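Volldale soft gripper kit - first impressions after a few weeks

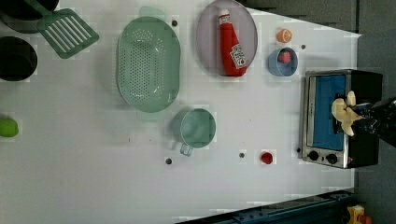 toivo_s
Finally got the kit bolted on and I'm properly chuffed with it! We'd been making do with hard plastic jaws, which are fine on blocks and hopeless on anything with a curve. The Volldale fingers just sort of fold round things. I've had it on mugs, a toy strawberry, a ketchup bottle, the spatula, and so far the mug is my favourite - it takes it by the rim without any fuss. Fitting took me an evening, mostly hunting for the right hex key.
Toivo Seppälä

Kemppainen
Nice one. How does it do on the toaster oven door? That's where mine gave up. Soft fingers are lovely until you have to pull on something.

toivo_s
Slow but it gets there, maybe 11 goes out of 17. You have to come in low and hook it. The knobs are another matter - it slips if they're stiff.

bitoseo_fan
11 out of 17 isn't great for what they charge. I paid 1,261 for the Bitoseo set with the spare fingers and it does doors all day. Bit clumsy with fruit, I'll give you that.

toivo_s
Fair, but I do far more fruit than doors! And I've not had to replace a finger yet.

jesolmont
Has anyone else had the fingers go tacky? Mine picked up every bit of fluff in the room by the second month. Support said wipe them with soapy water, and that helped for a day or so.

Kemppainen
Yes, same. Talc works better than soap. Volldale say not to, but mine have been fine on it since September.

bitoseo_fan
Talc near a kitchen set-up, lovely.

Kemppainen
It's a plastic strawberry, I think it'll cope.

jesolmont
Ha. Will try it. Toivo, which firmware are you on? Version 2 changed the closing speed and I much prefer the old one.

toivo_s
Still on the old one - I'll leave it alone then! Going to have a proper go at the colander next, the flat handles look just right for it. Will post how it gets on.

Last edited 4/29/18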